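Bench notebook, Trevaner workshop
December 26, 2021
Desktop tower, memory and general going over
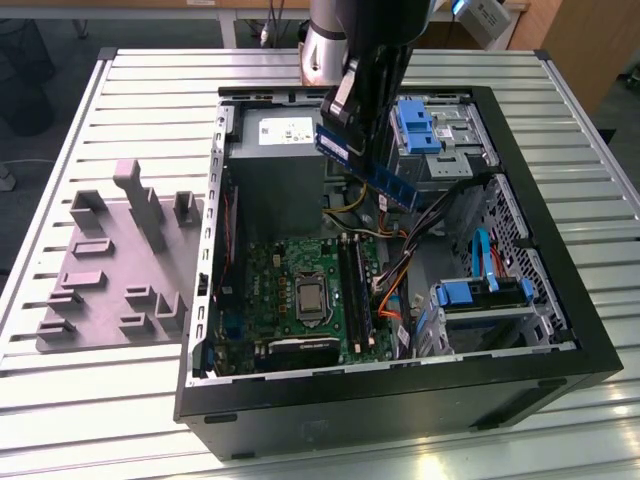
I had the building more or less to myself and the radiator going, so I took my time over this one, and I am writing it up at more length than it deserves because Zakhar asked me in September to please stop leaving him two-word entries. Zakhar, I hope you have a cup of tea with you.

The tower is the older one from the Tarka shelf, the one we keep meaning to retire and then keep finding a use for. I like working on it. The power supply sits up in one corner with its label facing you, the drives have those blue plastic levers, and the two memory slots are to the right of the processor where a hand can get at them without a fight. With the case on its side and the panel off it is a pleasant thing to look into, wiring and all.

About the wiring — the black bundle that hangs across the middle is still my one complaint. It wants to drift back toward the board whenever you turn away. I tried tucking it under the yellow and orange power leads, which held for a while and then let go with a little sigh. A loose tie at the drive cage end would be kinder than pulling it tight, and I'd like Athina's opinion before I do it, as she routed the cables in the Baek machine and that one has never given any trouble.

Memory. The blue stick goes in straight down, latches open first, both of them. I know we all know this, but I have caught myself more than once with the lower tab half closed and wondering why the thing felt springy. Line up the notch, come down square, and press evenly until the white tabs come in on their own. If one end goes home before the other, take it out and begin again. No rocking it into place, please, the slots on this board are not young.

Started the first memory test after lunch and it ran 65 minutes. No errors listed. Ran it a second time with the stick moved to the other slot, 60 minutes, and again nothing listed, so I am inclined to blame the seating for last week's beeping and leave the stick itself in peace. I did not try the spare from the Astow box.

Left the blue SATA cable as it was. It curves up rather high and I wondered about the side panel catching it, but it cleared when I tried the panel on.

Still to do: a fresh dab of paste under the processor cooler, a proper dusting of the hexagon vents (soft brush, the vacuum is too fierce), and a new label for the shelf, as the old one has faded to nothing. The short screwdriver is back in the top drawer, Athina. It was in my coat pocket and I'm sorry.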